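Clotik Benchtop Reader – Setup Guide
Section 4: Calibration and Control Runs
Revised June 22, 2024

Read this section before you run a single patient sample. The quick-start card in the box says the reader is "ready in minutes." It will turn on in minutes. Whether the numbers it gives you mean anything is a separate matter, and the card has very little to say about that.

Before you start

You will need the reader, one unopened pack of control cartridges (levels 1 and 2), the Drastell buffer supplied with the kit, a calibrated pipette, and a printed copy of the lot sheet. The screen will offer to fetch lot values over the network. Compare them with the printed sheet anyway. If the two disagree, stop and call support.

CAUTION: Treat all control material as potentially infectious. The supplier's screening statement covers the tests the supplier chose to do.

4.1 Warm-up

1. Place the reader on a level bench, out of direct sunlight and away from centrifuges.
2. Switch on at the rear panel. Wait for the green light.
3. Leave the reader on for 30 minutes. The green light means the self-check has passed. It does not mean the optical block has settled.
4. Open Menu, then Status, and look at the block temperature. If it is still drifting, wait longer.

Note: Earlier versions of this guide gave a shorter warm-up. That figure came from a climate-controlled room, and few of our customers have one.

4.2 Loading the controls

1. Take the cartridges out of the refrigerator and let them reach room temperature in the sealed pouch.
2. Check the expiration date on the pouch. The date on the outer carton is for shipping and may be different.
3. Pipette 70 microliters of level 1 control into the sample well. Do not touch the membrane.
4. Close the lid fully. The reader will start with the lid only partly latched – press until it clicks.
5. Select Control, then Level 1. Do not select Sample and plan to relabel the result later. The audit log will not let you.
6. Repeat with level 2, using a new tip.

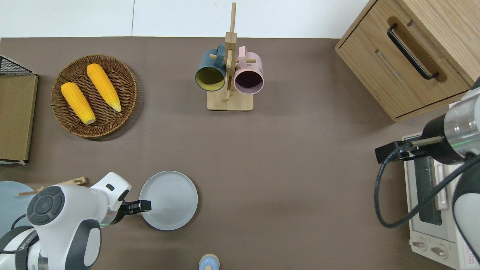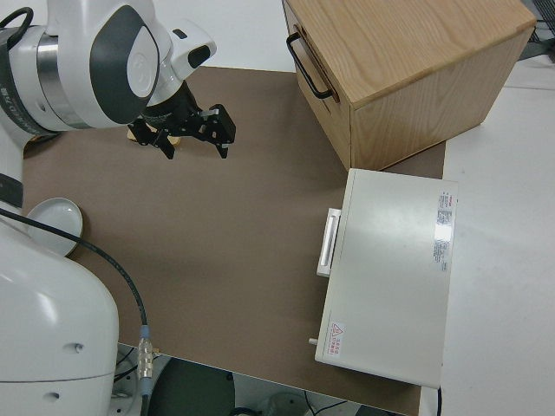
4.3 Reading the result

1. Write down both values by hand before you accept them on the screen.
2. Compare each value with the range on the lot sheet.
3. If both are in range, press Accept.
4. If either one is out, repeat that level once with a fresh cartridge. Do not keep repeating until you get a number you like. A pass after a string of failures is a failure.
5. If the repeat is also out, lock the reader (Menu, Service, Lock) and call support.

The display shows PASS in large letters whenever a value falls inside the range, even when it sits right at the limit. Plot your values on a chart. Four runs in a row on the same side of the target should worry you, whatever the screen says.

4.4 Error 242

Error 242 is listed in the on-screen help as "cartridge not recognized." In practice it can also mean a dirty barcode window, a damp cartridge, or a lid that has not latched.

1. Open the lid and remove the cartridge.
2. Wipe the barcode window with a dry, lint-free cloth. No alcohol.
3. Insert a new cartridge and close the lid until it clicks.
4. If the error comes back, restart the reader and repeat the warm-up in full.

CAUTION: Do not use the Skip Code option to get past this error. It loads default lot values, and those will be wrong for your lot.

4.5 Automatic correction

The Doãn software module offers to adjust results for small shifts in calibration. It is off by default, and we suggest leaving it that way until you have at least a month of your own control data. The module can smooth out a real fault just as easily as a harmless drift. If you do turn it on, record the date and your uncorrected values.

4.6 How often

Run both levels at the start of each working day, after every new cartridge lot, after moving the reader, and after any software update. This includes updates described as minor.

Send control charts and questions to the Griltcombe service desk. Include the serial number, the lot number, and the handwritten values. Screenshots of the PASS screen are not enough.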